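Search the handbook Go
Module Handbook / Domestic and Community Services
February. By the Household Studies Teaching Office, Drellden College
Shares 5 Comments 0

Unit 5: Care and Storage of Clothing in the Home

This handout accompanies the second lecture on household textiles. Students should read it before the seminar and bring a copy with them. The first lecture covered fibres and washing, and that material is not repeated.

Storage begins with sorting. Garments should be divided by the way they carry their own weight. Woven shirts, blouses and dresses with a firm shoulder seam may be hung. Heavy knitwear should be folded and laid flat, as the weight of the lower part pulls the shoulder and lengthens the body of the garment. Light jersey tops may be stored either way, depending on the space available.

The choice of hanger affects the life of the garment. A thin wire hanger takes up little of the rail and suits light tops and children's clothes. A broad, shaped hanger is required for coats and jackets. Trousers are best hung from the hem or folded over a thick bar. Garments should not be pressed tightly together, and air should be able to pass between them. 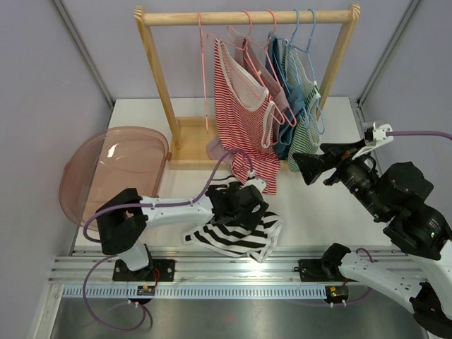 Why should clothes be fully dry before they are put away?
Damp cloth in a closed space encourages mildew, which marks the fabric and leaves a smell that ordinary washing may not remove.

Seasonal storage requires more care than everyday storage. All items should be washed or cleaned first, since moths are drawn to skin oils and food marks as well as to wool itself. Pockets should be emptied and zips closed. Cotton bags are preferred to plastic covers for any period longer than a few weeks. Boxes should be labelled on the short side and kept off the floor.

The household survey carried out in Sitau for this module received 1,564 replies. Most households reported storing winter and summer clothing together, and damp was the fault most often named. The full tables are held in the Relik reading room and may be consulted during opening hours.

Written task: prepare a storage plan for one household of your choice, stating the space available, the types of garment and the method proposed for each. The plan should not exceed 3,000 words, including any tables. Submit it through the teaching office by 4 p.m. on the closing date shown on the module page.

Leave a comment
0 comments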